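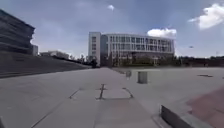 Notes for Week 7: Why towns leave a hole in the middle

Hi all. These are the notes I promised on Tuesday's lecture, cleaned up a little and with the bits I skipped when the clock got away from me. If you missed class, this plus the Damholm reading will get you most of the way there. If you were in class, you can skim the first part (sorry about the tangent on pigs, but I'm leaving it in).

Where we left off

Last week was streets. We said a street is mostly a way of getting somewhere, and that you can usually guess its age from how it handles corners. This week is squares, plazas, greens, commons, whatever your town calls them. The names matter less than the question I want you to carry around: who decided nothing would be built there, and who has to keep deciding it?

Open land in the center of a town is expensive. Every generation, somebody looks at it and sees a building lot. So when an open space lasts, I want to know who was getting something out of it. A lot of the time the answer is a market.

Damholm and the market rule

Your reading packet has the Damholm market rules of 1618 in translation. Please read them, they're short and much funnier than you'd expect. The town let people set up stalls on the square, but any stall that could not be carried off by sundown was treated as a house, and houses on the square were banned. So people built stalls that were very, very nearly houses. There's a whole section about a baker whose stall had a chimney! The council fined him, he paid, and he went on paying for years. I think he saw the fine as rent, and I suspect the council did too.

Look at what the rule does, though. It doesn't say the square is pretty or that people need fresh air. It says the square has to be empty at night so it can be full again in the morning. Keep that in mind when we get to the nineteenth century, when people start talking about open space in a completely different way.

Now the pigs. Rule 16 says pigs may cross the square but may not stop. I love this rule and I have no idea how you'd enforce it. Priit Vaher, who translated the packet for us, thinks the word I'm reading as "stop" might mean "be sold," which would make it a boring rule about where the livestock market was. He's probably right. There's a note in the margin of your copy, so make up your own mind.

Squares for standing in

The second kind of square is the one laid out for display. Parades, proclamations, big crowds looking at one balcony. You get a palace or a church or a town hall on one side and a lot of paving in front of it, and the paving is there partly so you can back up far enough to see how important the building is.
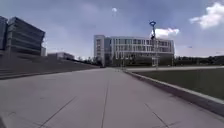
One thing I rushed through in class was distance. A face is easy to read across a dinner table and still fine across a narrow street. Get much farther apart and you can tell it's a person, maybe a person you know by their walk, but you've lost the expression. Small market squares tend to keep you inside the range where you can call out to a friend and see whether they're happy about it. Display squares blow right past that. You feel small in them, and in a lot of cases that was the idea.

Brodie Sheehan asked a really good question at this point, and I gave a mushy answer, so let me try again. The question was whether a big square can ever feel friendly on a regular weekday, with no event going on. I think yes, but look at the edges. People in a big square mostly don't use the middle. They stick to the sides, where there's shade and something at their back, and they sit on whatever is the right height, whether or not somebody meant it as a seat. Steps, ledges, the rim of a fountain. If the edges work, the middle can be as large as it likes and people will forgive it. If the edges are blank walls and locked doors, you can put in all the flower tubs you want.

Dindville, 1821

Okay, this is our main case and it will be on your worksheet. Dindville was laid out in 1821 by a land company that wanted to sell lots, and the plan shows a large square right in the center with the words "for the use of all" written across it. Lovely. Except the company kept the title to the land. For years people grazed cows there, held meetings there, and had no idea it belonged to anyone. Then the company ran short of money and tried to sell the north half.

What followed was a long, grumpy court case, and the whole thing came down to four words on a map. Was "for the use of all" a promise, or was it just a nice label? The people who had bought lots facing the square said they'd paid extra for the view, and they had the receipts. That argument won. So Dindville still has its square, and it has it thanks to a group of homeowners who were worried about their property values. I find that kind of cheering, myself, but some of you looked pretty disappointed.

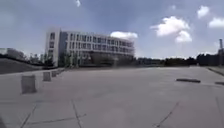

Compare Otison, where the founders did everything right on paper. They gave the land to the town, wrote it into the charter, and planted elms. The elms died, the shops moved out toward the railroad, and the square turned into a place you cut across on your way to somewhere else. It was legally safe the whole time. So we've got one square that was badly protected and heavily used, and one that was well protected and ignored. I'd like us to spend the first part of next class on that pair.

Things to know for the worksheet

What counted as a house under the Damholm rules, and why it mattered.
The difference between a market square and a display square (give a case of each, your own if you can).
Who sued in Dindville and what they could prove.
What changed around the Otison square while the square itself stayed put.

For next time

Read the Juška chapter, up to the section on drainage. You can read the drainage section too, it's good, but I won't ask about it.

Also, go sit in an open public space near you for half an hour and write a page on it. Please leave your phone in your pocket. Mark down where people go in, where they slow down, and where they sit. Rough sketches are fine, mine are terrible. If it's raining, go anyway and write about where people wait it out.

Worksheets go in the tray outside my office, and please staple them.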